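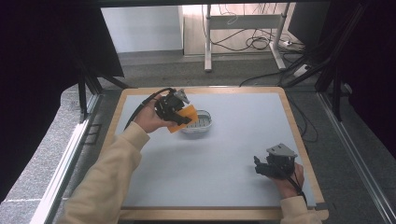
Why the Brarndale and Villen merger was stopped

Project report, Business Studies, second year
Jana Schwerdtfeger

1. Subject of the report

In my project I have studied a merger between two family firms which make household goods. Brarndale wanted to buy Villen for 380 million euros. The two boards signed the agreement in spring, but it was never completed. I wanted to understand which side had more reason to leave, and whether the official explanation was the full one.

2. Material

I have read 39 newspaper articles, the annual reports of both firms and the letter which Villen sent to its shareholders. I also did three short interviews with former employees. They asked me not to use their names. One of them worked in the purchasing department and could explain to me how the supplier contracts were written. 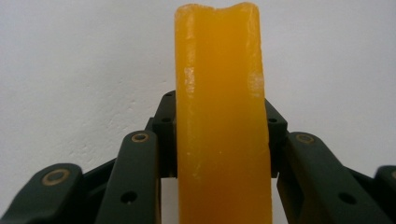 VILLEN HEAD OFFICE, December – The letter to the shareholders carries this heading and is only one page long. It says that Brarndale asked for a lower price after the summer results, and that the board of Villen did not accept it. Brarndale gave a different reason in the press. According to its spokesman, the competition authority needed more time, and the bank loan for the purchase would expire before a decision.

Both statements can be true together. The loan had a fixed end date, and in the same period the sales of Villen had fallen. What I find missing in both texts is the contract with Trerasora, the largest customer of Villen. This contract could be cancelled if the owner changed. Two of my interview partners mentioned it before I asked.

3. Result

In my opinion the price was the main reason and the delay made it easier to say no. Up to 972 jobs were affected by the planned joining of the warehouses, and these plans were withdrawn. I could not find out if Villen had to pay a fee to Brarndale. The annual report has only one line on "other costs", so I leave this question open.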